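The linen cupboard, one shelf at a time

Most linen cupboards in Waltley's older units are 50 centimetres deep and have three shelves, so things get pushed to the back and stay there. Ours held 19 pieces when we emptied it in July, and two of them had not been on a bed in years.

Sorting went by weight. Heavy blankets went to the bottom, sheets in the middle, and odd lengths of cloth on top where they can be reached without moving anything else. The odd lengths took longest. They have no hems to match up and they slide around on a bare table. We did ours on a bed with a blanket under them - the pile grips the cloth and the creases are easier to work out.

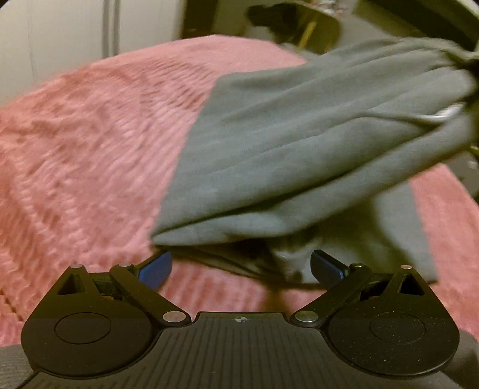 Grey-green cloth on a pink blanket, with the creases still to come out.

Start at the bunched end. Pull it towards you a little at a time, smooth outward with a flat hand, then bring the long edges together. Fold to the width of the shelf, less 2 centimetres so the door shuts.

Plush blankets are better rolled. Folding leaves hard lines in the pile, and ours took a cold wash and an afternoon on the line to recover. We used cotton bags from Hirkudo for the colours that shed. A pillowcase does the same job.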